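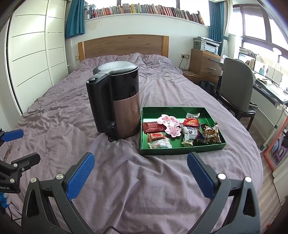 I've had the Keltness hand grippers since February, on and off, and I said I'd write something once I'd used them for more than a weekend. It's now September 24, 2026 and I've used them for a lot more than a weekend.

They come as a pair, left and right, with a camera on each. You hold one in each hand, do ordinary jobs with them, and the recordings go off to train a robot arm. I'm paid by the finished session through Flollent, who lend the kit out, and you can also rent a pair directly if you have a project of your own. I've done both, so this covers the kit and the service.

## The grippers

The fingers are black plastic with blue pads on the inside. The pads have a texture to them and they matter more than anything else on the tool. Snack packets are a good test. A foil bag gives way when you close on it, and a flat bar in a wrapper wants to slide out sideways. With the pads clean I can lift most things out of a shallow tray first go. After a few sessions they pick up dust and I start dropping things, so wipe them.

The kettle is harder. You can't get the fingers round the body, so it has to be the handle, and the weight pulls your wrist over. I only ever use it empty. On a bed it's worse than on a desk as the sheet moves under it, but the task list asks for soft surfaces as well as hard ones, and my bed is the biggest one I've got.

The opening is wide enough for nearly everything I've tried. Small sweets in a clear packet are fine, loose ones less so. My hands ache after 28 minutes or so and I now stop at the end of each batch whether I feel like it or not.

## The service

Setting up took me an evening. The Nuvley app wanted three goes at pairing the left gripper and has behaved since. Uploads are slow – I leave them overnight.

Each batch is 14 clips. If one is rejected you get a short reason and can redo it. Most of mine were for moving too fast. Rawan Issa on the support side answered two emails the same day and sent a replacement pad for the one I'd managed to peel up at the corner, no charge.

The rental is less good value. The minimum is 5 days, and the carry case isn't included, which seems mean at that price. I borrowed a Weidemann pair last year to compare. They were lighter and the trigger was softer, but the pads were smooth and I dropped far more.

## Would I keep going

Yes, for the paid sessions. I'd only rent again for something specific. If you have small hands, ask for the short grip when you order, it's on the form under "other".

Next batch is folding, so I need to find some tea towels.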